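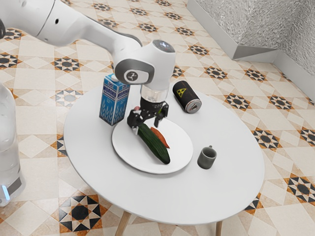
Fig. 1. A cucumber and a carrot on a plate, with the arm overhead (rendered).

Grace Before Supper: What I Learned From a Parish Hymn Card
Project report, Religion and Everyday Life, spring term

So my project started with a card. It was tucked into the back of a hymnal at Boltmont Chapel, where I sing alto (badly) most weeks, and it had four table blessings printed on one side and nothing on the other. I wanted to know where they came from, who still used them, and whether people sang them or just said them. My grandmother always sang hers, so I figured everybody's did. Wrong!

I sent a short survey to 250 households on the mailing lists of two congregations, Boltmont and the Preltau Fellowship across the river, and I sat down for longer talks with 16 people who wrote back and said they'd be happy to chat. They were so generous with their time. I came home from one of those talks with a jar of pickled beets and a photocopied songbook, and the songbook ended up being half of my chapter on tunes.

The big surprise was how much people change the words. The third blessing on the card has a line about "the stranger at our gate," and at Preltau I heard it as "the neighbor at our door," "the hungry at our door," and once, from a family with three boys, "whoever's at the door, let them in already." They all thought theirs was the original. I love that. My adviser wanted me to sort the versions by age, and I tried, but most families couldn't say when theirs changed, so the table in my appendix goes by congregation instead.

Singing turned out to be mostly a holiday thing. People who speak a quick grace on an ordinary night will sing in November, when the cousins are over and there's somebody who can hold the low part. A few told me they feel silly singing with only two at the table, and I get it.

For the older sources I used the Kaijage collection in our library basement, 680 pamphlets and prayer sheets in gray boxes. I went through the boxes marked "home devotion" and found two of my four blessings, both in a little booklet called the Mernuvum Table Book. The inside cover says 1,000 copies were printed. It doesn't give a year, which drove me nuts for most of a month.

I never did find the fourth blessing. It's the shortest one, and it's the one my grandmother sang. If I get to keep going next term I'd like to start with the tune and work backward, and I want to ask the Preltau choir if I can record them.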